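Open day at Kernura: fridges, plates and one good carrot

I went to the Kernura open day on March 25, 2024, and I'd go again tomorrow! I signed up back in February, paid nothing, and got on the 40 minute tour of the building with a paper map and a coffee that was much better than it needed to be.

The first stop was Rashidi, the big storage room, with 350 labeled boxes of household stuff (colanders, lunch boxes, more oven mitts than I've ever seen in one place). I could have stayed there all morning. But the kitchen corner was the part I'd come for, and it's wonderfully simple: a round wooden table, a little black fridge on top with its door wide open, and a white plate on the plank floor with a carrot across it.

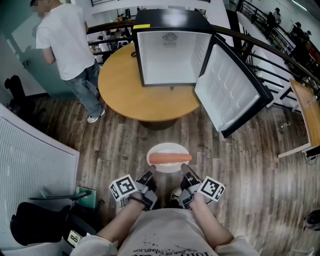 Putting food away

I have a mini fridge in my own office, so I took this part very personally. A fridge that size makes you think about every single thing you put in it. The door needs room to swing, and on a round table it sticks out past the edge, which is exactly what mine does at home (I've bumped it with my hip for years).

What I loved was how much attention a plain chore gets here. Somebody asked whether vegetables should go in first or last, and we talked about it for so long that the guide had to move us along. 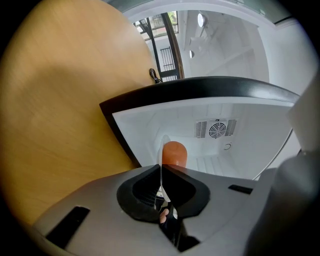
I came away wanting to empty my own fridge and start over, smallest things first. The last stop was Matow, the workshop downstairs, which was louder and smelled of sawdust. Good fun too, but go early, because the group is capped at 60 and the stairs are narrow. Parking is free behind the building until 2.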